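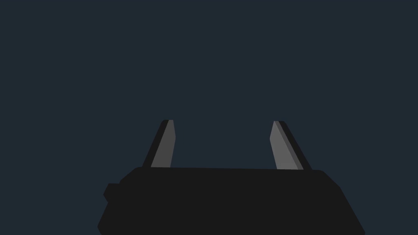
Uliana Stasiv and Emilian Coman
1 June 2021

3.2 Simulated wrist view

The student team at Leltitz works with the gripper in simulation before it gets time on the real arm. Figure 2 gives the view of the wrist camera in the Plurnik scene with no object loaded. The two fingers are open, and their gray inner faces are the brightest part of the image. The housing is black and the background is plain dark blue, without any texture.

We kept this scene so simple on purpose. In the course of October the students had used a background with a table and a wall, and their first segmentation program often took the edge of the table for a finger. With the plain background, the same program could be corrected in two lab sessions. The table was then put back for the later tasks.

Each team of three students received 400 rendered images and had to mark the inner face of both fingers. The complete set of the class has 2116 images, including those which the Lovau group prepared for the club competition. We did not add shadows or noise to the set. One team asked for them, and we discuss their results in Section 4.

Figure 2. Wrist view of the open gripper in simulation, empty background.

A difficulty remained with the housing. Its surface shows almost no detail, so the students could not use it for checking the camera position. They used its straight top edge instead, as Rafferty proposed during the review of the first reports.

Shares: 3 | Comments: 2
Back to top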